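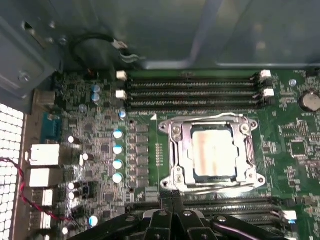

Gwenda Ostrelle
Recording Secretary, Wolby Computer Repair Circle

Minutes of the summer meeting, 7th July, held in the back workroom at Saragih Hall. There were 16 of us present, which made for a tight fit around the benches but a very pleasant afternoon. The meeting opened a little late on account of the coffee.

1. Minutes of the last meeting
Read and accepted with one correction. The shelf by the window was put up to hold power cords and not monitors, and I am sorry to whoever stacked the monitors there on the strength of my notes.

2. Stock
The Flurker list now stands at 586 items, and it was good to hear that the memory modules have finally been sorted by size and put in labeled drawers. Members were warmly thanked for bringing in their odd screws. It was asked whether we could please stop accepting printers. Agreed, with some feeling, until the end of August.

3. Desktop towers
We spent the longest part of the meeting on the big desktops, and I hope I have the gist of it. The question was how far we ought to take a machine apart before deciding whether it is worth keeping. Some of us like to strip everything down to the bare board, and others would sooner look it over, check the power supply and stop there. After a good deal of friendly back and forth it was agreed that the side panel comes off first, the tower goes down flat on the work table, and the memory and processor are dealt with before anybody starts on the drives. 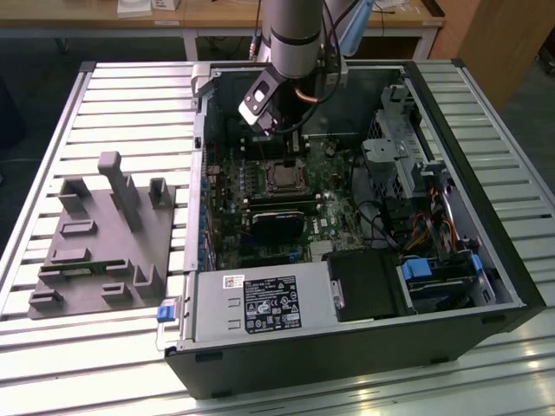 Item 3: Dell tower on its side with the panel off, CPU socket empty.

It was also agreed that an empty socket should be covered if the tower is going to be left overnight. Those pins are very easily bent, and we lost 2 boards that way in the spring, both of them otherwise perfectly good.

4. Thermal paste
Old paste is to be wiped off a processor before it goes in the tray. Please use the lint-free cloths and a drop of alcohol, and please do not use the kitchen towels, which are for the kitchen. The Vurkik paste was well spoken of and we will order more of it. One member prefers to put on a small dot in the middle and another spreads it with a card — we left that one where it was, as we do every year.

5. Memory slots
A reminder was given to open the latches at both ends before lifting a module out, and to push evenly when putting one back.
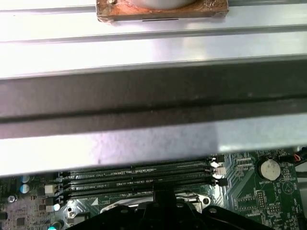 It was suggested that we write down which slot each module came from, using the names printed on the board, and everyone seemed happy with that. A pad and pencil will be kept at each bench. Please put the pencil back.

6. Money
We have 900 dollars in hand, with the hall rent paid through August. A request for a second magnifying lamp was approved.

7. Any other business
The dust blower is missing again. Lemon bars were enjoyed by all, and the recipe will be pinned by the door.

Next meeting in August, same room, day to be posted on the board.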